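Setting up your first week on the Londel plan

I wrote this section after my own first go at it, when I skipped half the set-up and ended up eating toast over the sink on the Wednesday. Have the app open and a shopping list to hand, and you'll be done before the kettle's cooled down!

1. Open the Londel app and tap New Plan. It'll ask for your height, weight and how much you move about in a normal day. Be fair to yourself here (I put "very active" the first time, on the strength of one swim).

2. Check your daily target. Mine came out at 1,468 calories, which felt a bit mean, so I went back and changed the pace from Quick to Steady.

Caution: if you're pregnant, diabetic or on regular medicine, have a chat with your GP before you follow any target the app gives you.

3. Pick your dinners. There are 18 in the starter set and you only need 4 for the first week, with leftovers filling the gaps. I always go for the Geddes lentil bake – it freezes like a dream and you can bung in whatever veg is going soft.

Note: the Dernier soups are lovely but they're all mushroom-based, so swap them out now if you can't stand mushrooms. You can't change them once the list is locked.

4. Lock the list and send it to your phone. Cross off anything you've already got in. I do my shop at the Pedville market and get the tins elsewhere, so I split mine into two lists with the scissors button.

5. Set your drinks. Tea and coffee do count if you take milk, and this is the bit I kept forgetting. Measure the milk into your usual mug once, save it as My Cuppa, and after that it's a single tap each time.

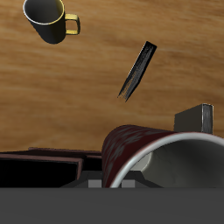
6. Turn on reminders. Two a day is plenty, one mid-morning and one before you start cooking. Any more and you'll be swiping them away without reading them, like I did.

7. Weigh yourself on the first morning, before breakfast, and type the number in under Start. Leave the scales alone after that until the app asks again.

Note: if the Start box is greyed out, your list isn't locked yet. Go back to step 4.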